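Sternberg Adds Play Kitchen Line for November

10/19/20 — Sternberg today announced Hudden, a set of toy kitchen items and plastic play food for preschools.

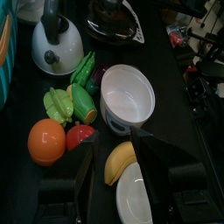
How are orders packed?
Each set ships in one carton, with food and appliances bagged separately. The minimum order is 11 cartons.

The first run is 1000 sets. Distribution is handled by Bañuelos. Orders open in November — contact Sigita Grigaitė, trade sales, extension 251.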